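Daltum Rules

The Daltum Rules are a set of good practice rules for robots with hands that serve drinks at a table. They were first written in 2000 in the town of Iltberg, and the text now in use contains 31 rules in two parts. The first part treats the workplace, the second part treats the handling of cups.

The Rules are voluntary. A site which wants to follow them makes a written plan of the table and keeps it near the machine. The plan shows the place of each dispenser, the drip trays and the path of each hand. 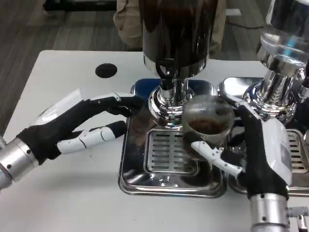
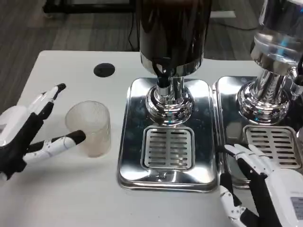

Two-handed work at a table with drip trays.

According to Rule 2, a cup must be held upright during the whole movement, and the grip must be tested with every type of cup before the service starts. Glass and plastic are tested separately. Persons may stay near the table only if the plan says where they can stand - this point was added in June, after a request from the Ifans training center.

The Rules do not give a limit for speed or force. For these values they send the reader to the manual of the maker. Some users find this a weak point, and the Prasance edition, a shorter version for small cafes, adds a table of suggested values. It also leaves out the rules on cleaning, which must then be taken from the main text.

Last changed 2 March 2025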